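How to sort and store a mixed set of restaurant plates

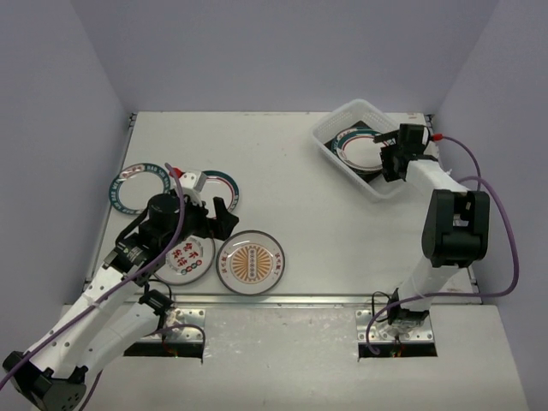 Kelly Cavalcanti wrote to me that she never had two plates alike in her kitchen and she wanted to know one thing before all others: should the printed ones be kept apart from the plain ones, or is it enough to keep them by size? Her own habit was to put everything in one pile, the biggest at the bottom, and she lost the print on two of them in this way.

My answer to Kelly is: first by size, then by print. I will explain the whole method on this page. I have used it for my own plates and for the plates of my sister-in-law, which are many more than mine. It takes one free evening the first time, and after that only a few minutes a month.

What kind of plates I mean

Restaurant plates have a colored rim or a thin line at the edge, and very often the name of the house or some characters are printed on them. People buy them second-hand when a restaurant closes, or they find them one by one at markets. I bought mine from a seller in Wonham, in a box with 43 pieces, and no two layers in this box were the same. They are strong plates, but the print can be weak, and this is why I store them with more care than the plain white ones from the supermarket.

What you need

A table with nothing else on it
A basket for the things which are not plates
A soft cloth and a dry towel
Paper towels, felt circles or thin cotton for putting between the plates
A pencil and some small paper labels
A ruler or a tape measure

I use felt circles from Bosel. You can also cut them yourself from an old blanket. Trace around a saucer and cut a little inside the line.

Step 1. Clear the table and wipe it

Do this even if the table looks clean. A grain of sand under a plate will scratch the foot of the plate, and then the foot will scratch the next plate in the pile. I wipe once with the wet cloth and once with the dry towel.

Step 2. Lay the plates out flat

Do not start to stack yet. Put the plates side by side with the printed face up, beginning from one end of the table, and leave the middle free for working. If you have a lot of plates, bring them in small groups. I take 4 at a time, because I can carry four safely and look at each one properly.

Forks, lids, bottle caps and all that comes out of the cupboard together with the plates go into the basket. You can decide about them later, on another day.

Step 3. Check every plate

Hold the plate by the rim with both hands and turn it slowly under the light. Look for chips first. Then run your fingertip very gently along the edge, but only if you did not see any chip. A hairline crack is more difficult to find. You can tap the plate with your knuckle — a good one rings, and a cracked one gives a short dull sound.

Chipped plates I do not use for food. I keep two of them under flower pots and the rest I threw away.

Step 4. Measure, and make groups

Measure across the face from edge to edge. Write the number on a label and put it in front of the group. Two plates which look equal can differ by half a centimeter, and in a tall pile this small difference makes the upper plates rock.

When the sizes are ready, look inside every size group and divide it again:

Plates with print in the center
Plates with print only on the rim
Plates with only a line or a color band

The first kind needs the most protection, because the foot of the plate above stands directly on or near the print. When the print is only on the rim, the foot usually does not reach it. Colored bands are often under the glaze and they live a long time. Print over the glaze you can feel a little with your finger, and this is the print which goes away in the dishwasher.

Step 5. Wash by hand, if needed

Use warm water and a mild soap. No steel wool and no powder. If there is a gray mark from cutlery, rub it with a paste of baking soda and water, but stay away from the letters. Dry each plate completely, the foot too. The foot is not glazed in most cases and it holds water longer than you think.

Step 6. Stack with something between

Put one felt circle or one folded paper towel on each plate before the next one comes. For the plates with print in the center please do not skip this. For those with only a band you can put one circle for every second plate if you do not have enough.

My piles are never higher than eight plates. Benedito Araújo, who has repaired cupboards for me twice, measured the distance between my shelves and made them 40 centimeters apart, so there is also room for my hand above the pile. It is an important detail! If the hand does not fit, you pull the plate out sideways, and the rim hits the shelf.

Step 7. Put them in the cupboard

Heavy and large go on the low shelf. The plates you use every day should be between your waist and your shoulders. Keep the label on the edge of the shelf, with the size and the kind written on it, so that other people in the house can put the plates back in the right place. In my house it took until March for everybody to learn it.

If your cupboard is very narrow you can stand plates vertically in a wooden rack, like I do with the plates which have the nicest print. Mine is a Kirport rack and the slots are wide enough for a deep rim. Check this before you buy — a plate with a deep rim will not go in a slot made for flat ones.

Small questions I was asked

Can the plates go in the microwave? Look at the bottom for a mark. If there is no mark, or if there is a gold or silver line, I would say no.

How do I take off an old price sticker? Put a cloth with warm cooking oil on it for ten minutes, then wash with soap.

Is it a problem to mix different restaurants on one table? Not for me. I try only to give every guest the same size, and I put the most colorful plate in front of the person who is late.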